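Session 2: Fast Color, and Why Some Cloth Keeps It

Home Dyeing for Beginners
Notes by Lilian Mollel

Welcome back, everybody. I was so pleased with the little onion-skin samples you brought in (even the beige ones — please don't throw away the beige ones, we'll be overdyeing them in the spring), and I thought these notes might go a bit slower over the part where I was talking too quickly last time.

When a dyer says a color is "fast," she means that it holds. It stays put in the wash, it stays put in the sun, and it doesn't come off on your good white collar when you walk home on a warm day. The word is the same one we have in "hold fast" and "fasten," and it has nothing to do with speed. Most of what we do in this class is pretty slow, I'm afraid!

There are several kinds of fastness and a cloth can be good at one and terrible at another. Wash fastness is the one people think of first. Light fastness is the one that breaks your heart, because a turmeric yellow can look glorious in January and be the color of weak tea by Easter if you hang it in a south window. Rub fastness, which the older books call crocking, is about loose color sitting on the surface of the fiber. Indigo is famous for it, as anyone who has sat on a pale sofa in new jeans can tell you.

A word on mordants. A mordant is a mineral salt, usually alum in our room, that helps the dye take hold of the fiber. Wool and silk take alum quite happily. Cotton and linen are fussier and like a tannin bath first, and then the alum. Whatever you're mordanting, scour it first. I know scouring is dull, and I know the cloth looks clean to you, but store cloth has oils and finishes in it and they will give you blotches every time. Simmer it with a little plain soap, rinse until the water runs clear, and let it cool down gradually if it's wool.

For your samples this week, please cut each dyed piece in half. Keep one half in an envelope in a drawer. Wash the other half by hand in lukewarm water with a scrap of undyed white cotton stitched to it, dry them flat, and then put the two halves side by side. Look at the white scrap too! If it has picked up color, your dye bled, and you should write that on the tag along with the dye, the mordant and how long the pot was on. My own teacher kept 2,951 tagged samples in shoeboxes, and I have never once regretted copying her habit, though my closets have.

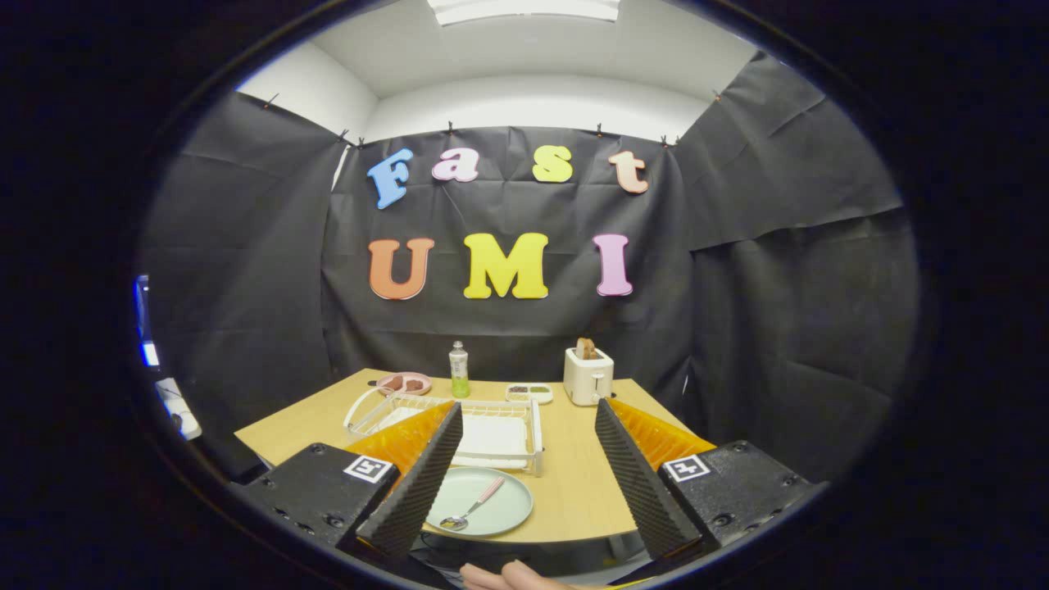 Can I fix a color that has already started to bleed?

Sometimes you can slow it down, but it's hard to rescue. Rinse the piece in cool water until the rinse stays clear, dry it in the shade, and wash it by itself from then on. A cloth that wasn't mordanted properly can be scoured, mordanted again and put back in a fresh bath, and you'll usually end up with a deeper shade than you started with.

For next time, read the handout on tannins and bring an apron, rubber gloves and 2 jars with lids that really close. The dye pots stay dye pots, please — no soup in them, ever, however well you've scrubbed. If you have walnut hulls in the freezer, bring those along as well, and label the bag.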